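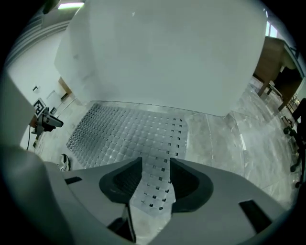

Issue 83, page 6

Half a morning on somebody else's bathroom mats. That was the job in February, talking to the woman who runs Stollance, a two-person outfit that sets up rental flats between tenants. She hates rugs. Hates them.

"People put a fluffy thing down on marble and it slides," she says. "Gray marble, polished, lovely to look at. Like a rink."

So she uses the perforated kind. Little raised squares, holes in between, gray to go with the floor. She buys from Lorkus mostly — Brandão before that, until the colour went funny on her.

How many per flat? "2. One down, one spare in the cupboard. Tenants never find the spare."

Cleaning them is the part she'll talk about all day. Lift, shake, rinse in the tub, hang over the rail. Then the floor underneath, wich is where the grit collects. "You get a grid of it. Perfect little squares of dirt. I kind of enjoy that bit."

And marble? No vinegar, ever. Warm water, a drop of dish soap, dry cloth right after. She once lost a deposit argument over a lemon cleaner and still sounds sore about it.

Big white pieces she leaves where they are and works round. "My back's not getting any younger. I do the edges, where it meets the floor. That's what people look at when they're they're moving in."

Next up is a place over at Todau, carpet all through. She's not looking forward to it.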